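4.2 What people do with the crumpled stuff

I went into this part of the study thinking folding would be the interesting bit. I'd done a whole lit review on folding! But once I sat down with the diaries from the Grurside households, it was pretty clear that most of the time and most of the grumbling happen before any fold gets made. People pull something out of the heap, can't find a corner, turn it over, give it a shake, lose the corner they had, and start over. We ended up calling this the "opening-out" stage, and it got its own code in the scheme (Győző Boros wanted to call it "untangling," but nothing is really tangled, so I held out).

We had 300 diary entries in all, and opening-out comes up in 98 of them without our ever asking. The wording is lovely and all over the place. One person writes about "hunting for the hem." Another says she lays everything flat on the bed first and smooths it with her forearm, the way her aunt did it in Mendonça. A few people skip the stage completely and put things away in a ball, and I have to say I felt very seen by those entries.

Cleiton Camargo and I coded the entries separately and then argued about the leftovers over a couple of long afternoons in May. Most of our disagreements were about soft, plain pieces in one color. With a printed shirt you can tell front from back right away, so the diaries just say "shirt, folded." With a plain cloth, people write a lot more, and they seem less sure of what they're doing (see Figure 6). I'd love to say more about fabric weight here, but we only asked about it in the second round, and those answers are patchy.
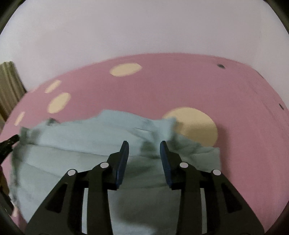 Figure 6. Light blue cloth, crumpled, with a bunched upper edge and a fold running across it.

So, does it matter which part of a cloth you pick up first? It matters more for big pieces than for small ones, going by the diaries. People handling bath towels and sheets talk about wanting two corners on the same short side, and they'll put the thing down again if they get it wrong. With hand towels and dishcloths they grab whatever is on top and sort it out in the air.

I don't want to lean on that too hard. Our households all have a table or a bed to work on, and I suspect that someone folding over a laundromat chair would tell us something quite different. Section 4.3 picks up with the folds themselves, starting with thirds.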